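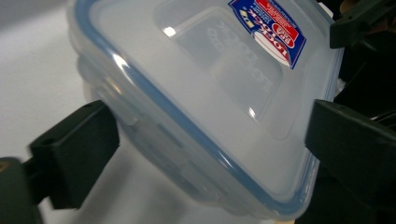 Jitendra Joshi wrote in to say that the old version of this checklist spent a page and a half on emergency stops and two lines on the fingers, and that at his site nearly every fault in the log begins at the fingers. He asked for the order to be turned round. We have done so, and his other remarks are printed under the items they refer to, along with those from Jaqueline Serrano.

Hand-held gripper tools and bench grippers: pre-use and monthly inspection
Revision for May. Replaces the Barbosa sheet.

Use one sheet per tool. Mark each item Pass, Fail or N/A. A Fail in section 1 or 2 takes the tool out of use until it has been put right and signed for by a second person.

Section 1. Fingers and jaw

1.1 Both fingers are seated fully and do not rock when pushed sideways by hand.
1.2 Contact faces are clean and free of grease, tape residue and chips.
1.3 No cracks at the mounting holes. Use a torch and check both sides.
1.4 All fixings present and tight. Paint marks line up.
1.5 Fingers meet evenly when closed with nothing between them.

Comment (Joshi): 1.3 is the one people tick without looking. We found a hairline crack on tool 104 that had been passed four weeks running. Ask for the torch to be kept with the sheet.

Comment (Serrano): On 1.5, please say what "evenly" means. We use a strip of paper. If it pulls out at one end and holds at the other, the tool fails.

Reply: Agreed. The paper strip test is now the method for 1.5.

Section 2. Linkage, trigger and cables

2.1 Trigger moves freely through its full travel and returns without help.
2.2 No pinch point is exposed where the user's hand normally rests.
2.3 Cables are secured along the body and cannot fall between the fingers.
2.4 Cable jackets undamaged, especially at the strain relief.
2.5 Camera mount, if fitted, is tight and the lens is clean.

Comment (Serrano): Cables on the bench behind the operator should count under 2.3 as well. Ours were tidy on the tool and a mess everywhere else.

Reply: Bench cables are in section 4. Please do not record them twice.

Section 3. Test objects

3.1 Objects are on the approved list for the station.
3.2 No glass, no blades, no sealed containers under pressure.
3.3 Plastic food boxes are empty, with lids closed and all clips down.
3.4 Thin-walled objects are checked for splits and white stress marks before and after each session.
3.5 Damaged objects go in the red bin and are struck off the list the same day.

Comment (Joshi): Lidded boxes need their own line. If the fingers close on the side walls the walls can bow and the lid can lift at the corner. With an empty box this is a nuisance. With anything inside, it ends up on the floor and someone slips on it.

Comment (Serrano): We had the same trouble at Hamero. We now grip and release each new box 66 times by hand before it goes on the list. It takes a while but it weeds out the brittle ones.

Reply: The 66-cycle check is optional for now. Sites that do it should write the result in the object register. The line on lidded boxes is 3.3, and it has been reworded to say "empty".

Section 4. Work area

4.1 Surface is level, dry and clear of anything not needed for the task.
4.2 Edges of the bench are free of splinters and loose trim.
4.3 Trailing cables are clipped or covered.
4.4 Lighting is good enough to read a small product label at arm's length.
4.5 The operator can put the tool down safely without stretching.

Comment (Joshi): Shiny lids throw glare when the lamp is overhead. Move the lamp before blaming the camera.

Section 5. Powered stations only

5.1 Emergency stop tested at the start of the shift and reset by key.
5.2 Grip force limit matches the figure on the station card.
5.3 Loss of power leaves the jaw in the state given in the risk assessment.
5.4 Guard switches tested one at a time, never all together.
5.5 Software version recorded.

Comment (Serrano): The Trirkis stations lose their force limit after an update and go back to the factory setting. 5.2 should be checked after every update as well as at the start of the shift.

Reply: Added to the station card. The old wording stays on this sheet until the next revision.

Section 6. Records

6.1 Cycle count written down. Fingers are changed at 3341 cycles or at the first sign of wear, whichever comes first.
6.2 Faults entered in the log with the tool number and the item number from this sheet.
6.3 Previous faults closed, or carried forward with a name against them.

Comment (Joshi): Our last set only reached 1170 before the faces went smooth. Please don't let anyone read 6.1 as a promise.

Open points: glove type for use with hand-held tools (Serrano to send wording); whether the Cleritov spare fingers may be mixed with original ones. Until the second point is settled, change both fingers as a pair.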